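Category: How Things Are Made > Clothes and Cloth

We use cookies to remember your reading level. By continuing you agree to our cookie policy.

Why Sleeves Are Tested on Mannequin Arms

By Ekua Ametepe
5 October 2019

A sleeve is a tube of cloth. One end is sewn to the body of a shirt, and the other end is open so that a hand can come out. The tube is usually wider at the shoulder and narrower at the wrist. A sleeve has to let the arm bend, lift, and turn, and it has to do this without tearing or pulling the rest of the shirt out of place.

A mannequin is a model of a human body, or of one part of it. The word comes from French, and before that from a Dutch word meaning "little man." Whole mannequins stand in store windows. Partial ones are used in workrooms. A mannequin arm is a model of an arm on its own. It may be made of plastic, foam, wood, or cloth filled with stuffing. Some have joints at the elbow and wrist and some are one solid piece.

Parts of a sleeve

The curved top edge of a sleeve is called the sleeve cap. It fits into the armhole of the shirt. If you laid the pattern piece for a simple sleeve flat on a table, the cap would look like a low hill.

The long line of stitching that turns the flat piece into a tube is the underarm seam. When you stand with your arms at your sides, this seam is on the inside, next to your body.

The folded edge at the bottom is the hem. Some sleeves have a cuff there, which is a separate band of cloth. A cuff may close with a button or a snap, or it may be made of stretchy knit.

The extra room between the arm and the cloth is called ease. A tight sleeve has very little ease. A loose sleeve has a lot.

Measuring the ease

You can find the ease of a sleeve with subtraction. Measure around the upper arm. Then measure around the sleeve at the same height. Take the first number away from the second.

Suppose the arm is 27 centimeters around and the sleeve is 46 centimeters around. The ease is 19 centimeters. A sleeve like that would hang in folds. In a woven shirt that does not stretch, an ease of zero would make it hard to bend the elbow.

A person's arm changes shape while you measure it. The upper arm gets thicker when the muscle tightens. A solid mannequin arm stays the same size all day, so two workers who measure it should get the same number.

How cloth hangs

The way cloth falls under its own weight is called drape. Thin, soft cloth has a lot of drape and makes many small folds. Stiff cloth has little drape and makes a few large folds.

Stripes help people see drape. On flat cloth, a straight stripe looks straight. Where the cloth folds, the stripe bends or part of it disappears into the fold. By looking at the stripes, a worker can tell where the cloth is smooth and where it is bunched. Plain cloth has the same folds, but they are harder to see.

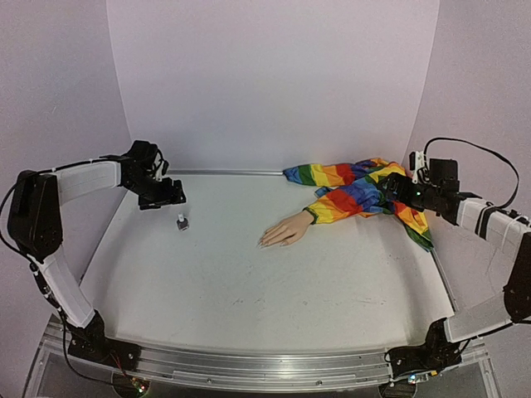 Rainbow stripes add one more kind of information. Each color has its own place in the order: red, orange, yellow, green, blue, and violet in the usual six-color version. If a fold hides the yellow stripe, the orange one will appear to touch the green one. The worker then knows that the hidden part is at least one stripe wide. With stripes in just two colors, a missing pair is easy to overlook.

There are two common ways to make striped cloth. In the first, the yarn is dyed before weaving or knitting, and the stripes form as the cloth is made. In the second, plain cloth is made first and the stripes are printed on it. Printed cloth is often paler on the back. Cloth made from dyed yarn usually shows the stripes on both sides.

Putting a sleeve on an arm that cannot help

When you put on a shirt, your hand does part of the work. You close your fingers, push, and feel for the opening. A solid mannequin arm does none of these things. All of the movement has to come from outside.

The Plodari workroom makes costumes for school theaters. Its cutter, Wilmer Huanca, uses this method:

1. Lay the arm on a flat, clear surface.
2. Gather the sleeve into a ring, the way you would gather a sock.
3. Pass the ring over the hand, fingers first.
4. Pull the cloth up the arm a little at a time, and turn the arm as needed.
5. Bring the underarm seam to the inside of the arm.
6. Smooth the cloth from the top toward the wrist.

Step 3 is the slow one. Spread fingers catch on cloth, and the thumb catches most often. "If it sticks, go back," Huanca says. "Pulling harder only stretches the hem." He keeps a mitten made of smooth lining cloth and slips it over the mannequin's hand first. The sleeve slides over the mitten, and then the mitten comes off.

Loose sleeves go on faster than tight ones. Huanca timed both kinds one January. The loose sleeve took 19 seconds and the tight one took 63.

Friction

The force that slows the sleeve down is friction. Friction acts when two surfaces rub against each other. It depends on what the surfaces are made of and how hard they are pressed together. A tight sleeve presses on the arm along its whole length. A loose sleeve rests on the arm in fewer places and presses less.

Try it at home

You will need a cardboard tube from a roll of paper towels, an old long sock with the toe cut off, and a ruler. Ask an adult to cut the sock.

Slide the sock onto the tube and smooth it flat. With a washable marker, draw lines around it, one every two centimeters. Now push both ends of the sock toward the middle. Look for the places where two lines meet and the space between them is hidden. Measure the sock while it is bunched, then pull it flat and measure it again. The difference tells you how much length the folds were holding.

Words to know

Cuff: a band at the end of a sleeve.
Drape: the way cloth falls under its own weight.
Ease: the extra room between the body and the cloth.
Friction: a force that acts against sliding.
Hem: a folded and stitched edge.
Sleeve cap: the curved top edge of a sleeve.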